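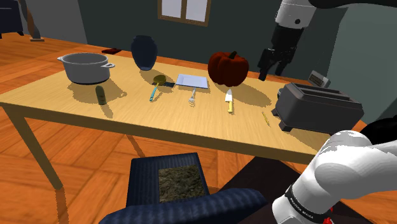
The Ornden table in the simulator, with the arm over on the toaster side.

Ornden Open Day Table Set: README

Hi! I'm Abrehet Mamo, and I put this set together after our open day at Clestlow in March. If you came by on the Tuesday and asked me for the files, these are the ones. Ornden is our simulated living room, and the demo was simple: visitors picked something on the dining table, typed a request in their own words, and watched the arm have a go at it on the big screen.

We ended the day with 958 runs, which is a lot more than I'd planned for (I told Teodor Sima to set up storage for 500 and he very wisely made it 1000). Each run has the typed request, the camera views, the arm's joint positions and a yes/no for success. Runs stop at 50 seconds whether the arm is done or not.
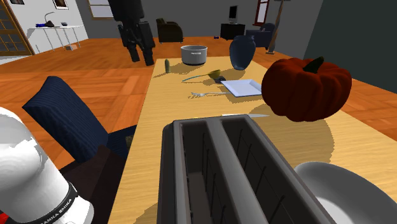
Page last changed: March, by amamo

People loved the pumpkin. They also loved asking for the fork, and there's a fair bit of silverware on that table, so please read the request text before you trust the object label. Erhan Saraç went through the labels with me and we fixed the ones we caught, but "the pointy one" could mean a couple of things and we left those marked unclear. The spoon with the teal handle gets called a ladle by plenty of visitors. We kept their wording, typos and all!

Each run sits in its own folder, with the request in request.txt and the result in outcome.txt. The room views and the gripper view are saved separately, so you can grab just the one you want.

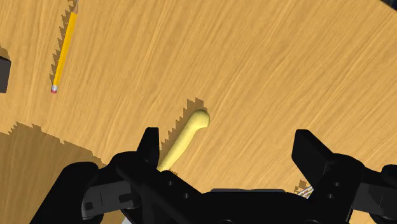 Shadows are the thing I get the most email about. We ran the renderer on low shadow settings to keep the demo quick, so the edges come out jagged, like little stairs. If your model is picky about that, try the Hila scripts, which Paweena Thongsuk wrote for re-rendering a run from its saved joint positions. They're slow but they do work.

Known problems: a few runs have an empty request (kids hitting Enter, mostly), and the clock on the gripper view starts a beat behind the room views. I haven't fixed either one yet.

Use it for whatever you like as long as you mention Ornden. Questions go to me, and anything about the Bajpai loader goes to Aarti Rajput.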